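# Zullumero (home robot simulator)

**Zullumero** is a software kit for trying out two-armed household robots inside made-up apartments, sold by Drudon as a yearly license. I've been using it since July and I keep the entry for it on this wiki, so you're getting my own take mixed in with the basics (edits welcome, just leave a note on the talk page!).

## What's in the kit

You get the simulator itself, a robot model called the Trevari, and a library of 502 rooms. Rooms are put together from parts, so wall colors, floors and furniture get shuffled pretty freely and you end up with places no decorator would sign off on. I love that, personally. A robot that only ever practices in beige kitchens is going to have a bad day in my aunt's house.

The Trevari rides on a wheeled base and has two arms. Most of my own runs start with it parked near a table, and I like the body view for that, looking forward over the robot's own back.
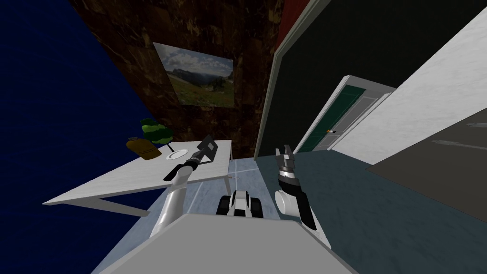
*A Trevari run in Zullumero, body view. Left gripper over the table, right gripper over open floor.*

The small stuff comes from a separate object library with 814 items in it: bottles, plants, plates and so on. You can drop them in by hand or let the kit scatter them for you. I'd start by hand. Scattering is fun, but my first few tries put things so far back on the table that I spent the whole evening fiddling with reach settings.

## Views and controls

Each run can be saved from more than one viewpoint, and you pick which ones before you hit start (I forget this constantly, and there's no way to add one afterward short of replaying the run). The body view is good for seeing where everything sits. For close work I switch to a view that looks down past the gripper, which gives you the fingers nice and big and a lot less of the room.
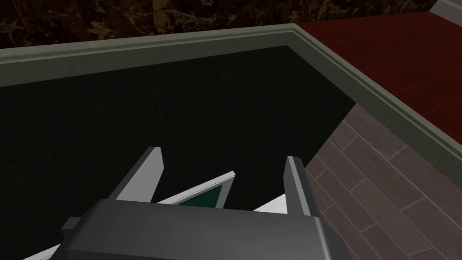 I do most of my fine steering from that angle, with a plain game controller. It took me a week or so to get comfortable, mainly with the tilt, and now I hardly touch the keyboard. Dark surfaces are harder to judge than light ones, so if you're new, pick a pale tabletop for your first practice room and turn up the room light a notch.

## Price and support

Version 7 is the current one, and a single-seat license runs $177 a year. Van Beek handles the classroom bundles and has its own help desk, which answered me faster than Drudon's did both times I wrote. The manual is decent on setup and thin on everything else. Saved runs export as video or as plain tables of joint positions, and the tables open fine in any spreadsheet program.

## Known problems

* Room loading slows down a lot once you've added a big pile of objects.
* Controller settings reset after an update, so write yours down.
* The room search only looks at room names, and the names are mostly numbers.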